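Kernus has a new snack box coming in April, and we're delighted to share it early! Each box brings 11 savoury packets to your door, from crunchy toppings to spicy nibbles.

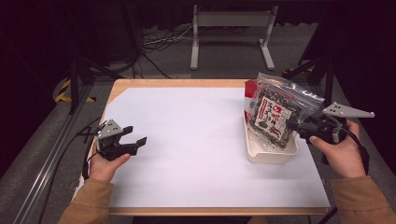
Packing is the part we've fussed over most at Kernus. Every flavour gets tried in a few layouts before we settle on one. A shallow white tray keeps the bag of dark green and brown flakes upright, with a red and white packet tucked in behind — a lovely snug fit.
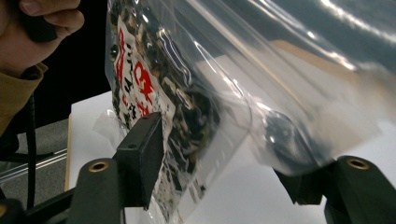

ZELLWOOD, April — The first 595 boxes go out from our Zellwood packing room, and orders open at 9 a.m. Clear bags stay in the range, so you can see what you're getting before you sprinkle it over rice or soup.

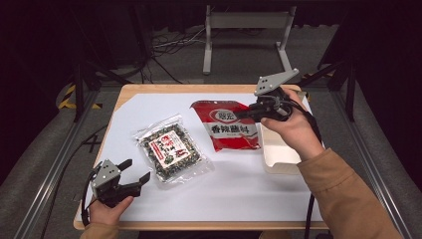 Danai Triantafyllou said she would happily eat the spicy ones first and "save the flakes for a bowl of noodles at midnight". Boxes can be ordered singly or in packs of 2.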